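Ornavar Hex Key Set, 7 Pieces, with Wurnimico Holder

Maker: Bouchard
Shop: Grultodton Tools and Fittings
Availability: in stock, shipped from our warehouse in Grultodton

Short description

The Ornavar set contains seven L-shaped hex keys in metric sizes, kept together in the folding Wurnimico holder. It is made for people who repair and adjust things at home or in a small workshop: bicycles, chairs, lamps, shelves, sewing tables, camera stands. The smallest key is 2 mm. Each key has a flat end on the short arm and a ball end on the long arm.

We sell this set for several years already, and it is the one we give to our own repair customers when they ask what to buy first. It is not the cheapest set in our shop. The keys of cheaper sets are often softer, and after one winter of use their corners become round. A round key damages the screw, and then the repair costs more than the tool.

What is in the package

Seven hex keys, hardened steel, dark finish
One Wurnimico folding holder, gray
One printed card with the sizes
One small cloth, lightly oiled, for wiping the keys

Technical data

Smallest key: 2 mm
Length of the longest key: 126 mm
Thickness of the holder when closed: 11 mm
Size marking: stamped on every key, near the bend
Country of delivery: please see the delivery page

How to choose the right key

Please try the bigger key first. If it does not enter the socket, take the next smaller one. Many customers do the opposite: they take a key which goes in easily, feel a little movement, and turn anyway. This small movement is exactly what destroys the socket. The right key enters with light pressure and does not swing from side to side.

Before you put the key in, clean the socket. A wooden toothpick is enough for dust and old grease. For paint you will need a steel needle and some patience. The key must reach the bottom of the socket, otherwise only the tip is holding the load.
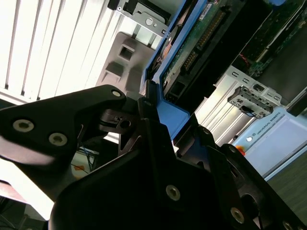

The short arm with the flat end is for the first loosening and for the last tightening. The long arm with the ball end is for the quick turning between them, and it accepts a small angle when there is no straight way to the screw. Silver socket screws in matte black plates, two of them side by side and a smaller one farther up at the tip, are a typical case for changing the key during the work, so keep the holder open on the bench and check the fit again when you come to the smaller head. Do not use the ball end for strong force. It has less steel at the neck and it can break there, and a broken ball inside a socket is difficult to remove.

When two screws hold the same part, loosen each of them by a small amount before you take the first one out completely. For assembly, put both in by hand, then tighten them in turns. In this way the part stays flat.

About the holder

The Wurnimico holder opens like a small book. The keys are pressed into soft clips and each clip has its size printed next to it. In earlier versions the clip for the smallest key was too loose, and the key could fall out in the bag. Bouchard changed this clip, and all sets we now send have the new one. If you own an older holder, you can order the new holder alone and move your keys into it. They fit without any change.

The holder is not meant as a handle. It has no lock in the open position.

Care

Wipe the keys after use, especially if your hands were wet or if you worked outside in the rain. The dark finish slows down rust but does not stop it forever. A drop of machine oil on the cloth, a few times per year, is sufficient. Please do not grind the ends. If one key is worn, we sell all sizes also separately.

What this set does not include

There are no inch sizes in this set. Some older furniture and some musical instruments need them, and a metric key which almost fits is a bad idea. There are also no star-shaped keys. For both we have other sets, and you find them in the same category of the shop.

Delivery and returns

Orders which we receive before noon are packed the same day. In August our warehouse works with a smaller team and packing may take until the next working day. You can return the unused set in its package. Keys with marks of use can be exchanged only in case of a material fault; in this case please send us a photo of the end of the key and of the size marking.

Related products

Ornavar single keys, all sizes
Wurnimico holder, new clip, without keys
Bouchard oiled cloths, small pack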